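Brosdale Tea Room: serving area check, September 2023
Checked by: Flora Galbraith
Seen by: Gillespie Nisbet

1. Bread and rolls covered until served
Partly. I was told the covers are "always used". Two were still in their wrapping.

2. Baskets clean, no broken strands
Pass, just. A quick wipe isn't cleaning. Wicker holds crumbs in the weave and I'd like to know when these were last brushed out. The log says May, in one hand and one ink for the whole page.

3. Table covering fit for food use
Not accepted. Ruaridh says the grey one "washes fine". Washes at what heat? No label, no answer.

4. Rolls kept in basket, not on table
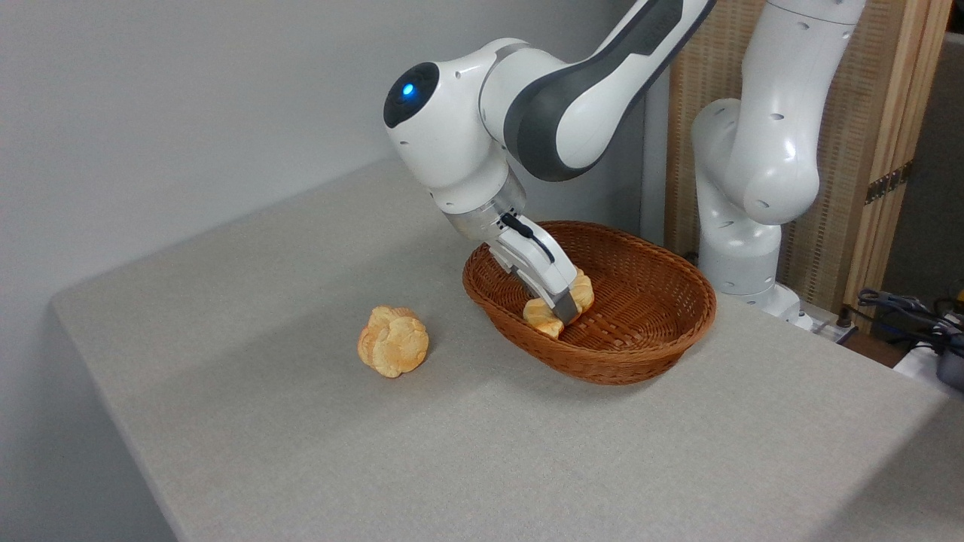

Fail. One roll straight on the covering is one too many, and I don't believe it's the first. Anything that touches the table goes in the bin, whatever Calum says about it being a clean table.

5. Folding screen steady, hinges sound
Pass for now. I'd still move it further from the food, as woven panels gather dust.

6. Allergen cards out
Claimed. 7 cards listed, 2 found in the drawer.

Result: not signed off. Lanying Xu to send the washing instructions for item 3.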